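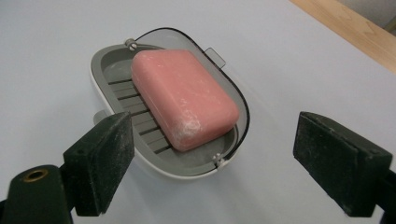
Kalinowski support wrote back to ask whether the pads had been cleaned before the comparison run, and whether the slips were all on the soap or on the lid as well. Fair question, answers below.

**Ticket 497 - Orent fingers, soap bar slips on lift**
Status: open
Opened: January 2020

Setup
- hand-held tool, foam pads, Orent fingers
- second set: Zollano fingers, same tool, same foam
- object: pink bar in white dish, clear hinged lid, lid open
- table: the white one at Drirkeneck, not the steel bench

Replies
- pads NOT cleaned before the Orent run. Dust and lint on both. Cleaned before Zollano, so the two runs don't compare. My mistake.
- slips on the bar only. Lid tab is a different problem, see further down.

Log
- Orent, dirty pads, 123 tries. Bar came up then slid back in nearly a third of them. Worse when the grip lands on the chalky end.
- Zollano, clean pads, same number of tries. Much better but see above, doesn't count.
- wiped Orent pads with damp cloth, let them dry, short run. Better. Still drops if the left pad touches down on the rim first - the whole dish turns and the right pad closes on nothing.
- closing force 80 on the controller for everything so far. Did try lower, bar just stayed put in the dish.
- swapped left and right pads over. No diffrence.

Lid
- tracker loses the clear lid completley. Only gets the dark edge, and the tab now and then.
- turned camera exposure down one step, edge a bit firmer, tab no better.
- closing the lid by the tab: pad pushes it sideways, hinge gives slightly, lid stays up. Both finger sets do this so I don't think it's Orent's fault.

Questions for Kalinowski
1. Is there a harder foam for these mounts? Current one takes up dust in no time.
2. Can left and right close at different speeds, or is it one motor value for both? Manual says one thing, the controller menu says another.
3. Firmware 2 changed the close ramp - can we go back to the old one without wiping calibration?

To do
- clean both sets, redo both runs, same bar
- fresh bar after that, no residue
- tape the dish down for one run, see if the turning goes away
- strip of matt tape on the lid for the tracker

Leaving open till the reruns are in. Please don't close this one automaticaly again.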